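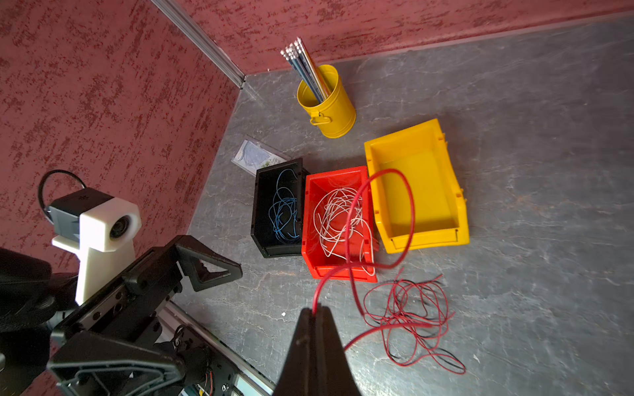
HOME OFFICE

Search posts
Search
Clear

1/ I have been reading desk organization advice since February and I'd like to register some doubts. Long thread. Mute me if you sell trays.

2/ The claim you see everywhere is that a tidy desk makes you more productive. I went looking for where it comes from. Most of the articles link to each other. One linked to a survey run by a company that makes drawer dividers.

3/ Kuvitow, the organizer subscription everyone's aunt got this winter, says you'll "win back 20 minutes a day." From whom? Doing what? I wrote and asked how they measured it. The answer was a discount code.

4/ I've timed myself, in a very unscientific way. I don't lose anything like 20 minutes a day hunting for pencils. I lose it reading things like the Kuvitow newsletter.

5/ Then there's the price. The starter set of bins is 8 pieces and you will use 2 of them. Ask anyone who owns it where the skinny one with the lid is. They'll say "somewhere."

6/ Saadet Eren replied to my last thread on this and said bins changed her life. I believe her! She also moved to a bigger apartment and quit a job she hated that same month. I'd want to rule those out first.

7/ My main problem with bins is that a bin isn't a decision. You had a heap of cords on the desk. You bought a bin. You now have a heap of cords in a bin, and you've stopped seeing it, so it'll be there for years.

8/ Same thing with those little plastic packets that come with everything, the spare screws and the card with the warranty on it. I have never thrown one out and never opened one a second time. Labeling them didn't help. I labeled one "parts."

9/ Pencil cups I will defend. A cup costs nothing, you can see what's in it, and when it's full it's full. I notice there's no subscription for cups. Yet.

10/ Somebody will bring up Gako, the app where you photograph every item you own and it tells you what to get rid of. I tried the free version. It told me to keep three dead phone chargers and "consider releasing" my stapler.

11/ I also couldn't get the app to explain itself. The help page says it looks at "usage signals." It has never met my stapler. What signals?

12/ Free version stops at 200 items, by the way, and one junk drawer will eat a good part of that if you're thorough. I think that's the business model right there.

13/ Hacer Bayram teaches the weekend decluttering class at the library and I went, because I try to be fair. She was good. No products. Her whole method was take it all out, put back what you used this month, and deal with the rest before dinner.

14/ I asked her how many people keep it up. She said she doesn't know, she only sees them once. I wish more people in this field would say that out loud.

15/ (No, she's not connected to the Bayram shelving people. Three of you asked.)

16/ Did it work on me? Desk was clear for a week and a half. Then taxes. I'm not going to pretend that taught me anything about desks.

17/ What I'd like to see, from anyone making a claim: who did you ask, when did you ask them, and did you ask again six months later. A photo of a nice desk on the day it was cleaned is a photo of a nice desk on the day it was cleaned.

18/ Teltar put out a "messy desks are creative desks" post last week and people sent it to me like I'd be pleased. I'm not. It's the same kind of claim pointing the other way, and Teltar sells an oversized desk.

19/ So where I've landed, as of March 15, 2025: put things where you'll look for them. Throw out the cords you can't name. Don't pay monthly for a box.

20/ If you have a real study, one with a comparison group, send it over and I'll read it and post what I find, even if it makes me look silly. Please do not send me the drawer divider survey again.

21/ Adding one because the replies are filling up: yes, I know some people need a clear surface to think. My sister does. I'm not arguing with your preference, I'm arguing with the guy charging you for it.

22/ And to the person asking which cup I use, it's a mug with no handle.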